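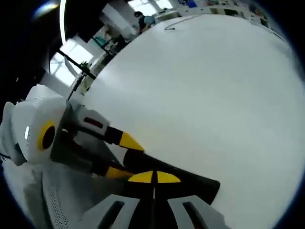 흰 작업대 위의 핸드 그리퍼. 손가락 끝이 노란색이다.

Zusosura에서 나온 핸드 그리퍼 키트를 써 본 기록이다. 손에 들고 물건을 집으면 그리퍼에 달린 카메라가 그 과정을 찍고, 나중에 그 데이터를 로봇 팔 학습에 쓰는 방식의 제품이다. 이름은 Falik이고, 우리는 두 손용 세트로 받았다. 구매한 것은 아니고 3주 동안 평가용으로 빌렸다. 대여료는 냈고 글에 대해 요구받은 것은 없다.

먼저 구성품부터 적는다. 그리퍼 본체 두 개, 교체용 손가락 팁 한 봉지, 충전 케이블 두 개, 캘리브레이션 보드 한 장, 종이 설명서가 들어 있었다. 설명서는 영어와 체코어로만 되어 있다. 한국어 문서는 웹사이트에 있는데 펌웨어 버전이 하나 전 것이라 메뉴 이름이 몇 군데 다르다. 처음 설정할 때 이 부분에서 시간을 좀 썼다. '손 구분' 항목이 지금은 '장치 역할' 아래로 옮겨져 있으니 같은 제품을 받은 사람은 거기를 보면 된다.

설치는 설명서 순서대로 하면 된다. 본체를 켜고, 노트북에 Plarkedora라는 수집 프로그램을 깔고, 두 그리퍼를 차례로 등록한다. 등록이 끝나면 캘리브레이션 보드를 책상에 놓고 그리퍼를 천천히 움직인다. 화면에 나오는 막대가 다 차면 끝이다. 처음에는 네 번 실패했다. 책상이 흰색이라 보드 주변에 특징점이 부족하다는 경고가 계속 나왔고, 보드 옆에 책 두 권과 무늬 있는 천을 놓으니 통과했다. 밝은 단색 책상을 쓰는 곳이라면 처음부터 이렇게 하는 편이 빠르다.

손에 들었을 때의 느낌은 무난하다. 오래 들고 있으면 손목보다 검지가 먼저 피곤하다. 방아쇠를 당기는 힘이 생각보다 많이 든다. 힘 조절 나사가 안쪽에 있어서 조금 풀 수 있는데, 너무 풀면 손가락이 벌어진 위치로 돌아오는 속도가 느려진다. 나는 한 바퀴 반 푼 상태로 계속 썼다. 같이 쓴 Manikandan Mathew는 공장 설정 그대로가 낫다고 했다. 손이 큰 사람은 차이를 덜 느끼는 것 같다.

팁은 노란색이고 끝이 안쪽으로 꺾여 있다. 납작한 물건을 책상에서 집어 올릴 때 이 각도가 도움이 된다. 동전, 카드, 얇은 플라스틱 뚜껑은 대부분 한 번에 집었다. 반대로 둥근 물건은 잘 미끄러진다. 탁구공은 절반 정도 놓쳤고, 유리병은 몸통보다 목을 잡아야 했다. 봉지에 든 교체용 팁 가운데 표면이 조금 더 무른 것이 있는데 둥근 물건에는 그쪽이 낫다. 교체에는 육각 렌치가 필요하고 렌치는 들어 있지 않다.

첫 주에 모은 시연은 모두 1,272개다. 컵 옮기기, 뚜껑 닫기, 케이블 정리, 한 손에서 다른 손으로 넘기기 네 가지 작업을 나눠서 했다. 하루 목표를 정해 두지는 않았고, 손이 피곤하면 쉬었다. 배터리는 완충 상태에서 연속 녹화로 40분을 조금 넘기지 못한다. 제품 설명에 나온 시간보다 짧다. 충전하면서 녹화하는 것도 되지만 케이블이 손목에 걸려서 넘기기 작업에는 쓰기 어려웠다. 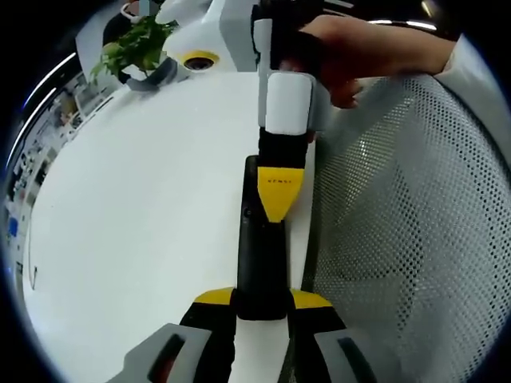 두 손 작업에서는 시간 동기화가 제일 중요한데, 이 부분은 괜찮았다. 두 그리퍼의 기록을 나란히 틀어 놓고 물건이 손에서 손으로 넘어가는 순간을 비교해 봤을 때 눈에 띄는 어긋남이 없었다. 다만 한쪽 그리퍼의 배터리가 먼저 떨어지면 다른 쪽 녹화도 같이 멈추고, 멈추기 직전의 시연 하나가 통째로 버려진다. 경고음이 있기는 하지만 작아서 환풍기가 도는 방에서는 못 듣는다. 다음 펌웨어에서 화면 알림을 추가한다고 답을 받았다.

프로그램 쪽은 불편한 점이 더 많다. Plarkedora는 시연을 폴더 하나에 전부 쌓고, 작업별로 나누려면 녹화 전에 태그를 직접 입력해야 한다. 태그를 바꾸는 것을 잊으면 나중에 하나씩 열어서 고쳐야 한다. 여러 개를 한꺼번에 골라 고치는 기능은 없다. 나는 컵 옮기기를 케이블 정리로 저장한 시연 39개를 토요일 저녁에 손으로 고쳤다. 결국 Manikandan이 짧은 스크립트를 만들어서 그 뒤로는 파일 이름을 기준으로 일괄 변경하고 있다.

위치 추적은 밝은 낮에 안정적이고 저녁에 조금 나빠진다. 천장 조명만 켠 상태에서 빠르게 움직이면 궤적이 튀는 구간이 생긴다. 프로그램이 그런 시연에 노란 표시를 해 주기 때문에 걸러내기는 쉽다. 걸러낸 시연을 다시 보면 대부분 그리퍼를 책상에 너무 가까이 대고 휘둘렀을 때였다. 움직임을 조금 늦추니 표시가 거의 나오지 않았다.

비교 대상으로는 작년에 쓴 Tichý 키트가 있다. Tichý는 더 가볍고 방아쇠도 부드러운데 두 손 동기화를 지원하지 않고, 팁이 닳으면 손가락째 바꿔야 한다. 한 손 작업만 한다면 지금도 Tichý를 고를 것 같다. 넘기기나 뚜껑 열기처럼 두 손이 필요한 작업이 있으면 Falik 쪽이 낫다.

가격은 두 손 세트가 3,000유로이고 운송비와 세금은 별도다. 교체용 팁은 따로 판다. 대여는 주 단위로 되고, 나중에 구매하면 대여료의 일부를 빼 준다고 한다. 얼마를 빼 주는지는 견적서를 받아야 알 수 있다.

우리는 대여를 한 달 연장하기로 했다. 5월에는 접은 수건과 지퍼백처럼 모양이 변하는 물건을 해 볼 생각이고, 학습 결과는 그때 따로 올리겠다. 방아쇠 나사를 푸는 방법을 물어본 분이 있어서 적어 두면, 본체 전원을 끄고 손잡이 안쪽 고무 마개를 뺀 다음 반시계 방향으로 반 바퀴씩 돌리면 된다. 마개는 작아서 잘 굴러가니 접시 같은 데 담아 두는 것이 좋다.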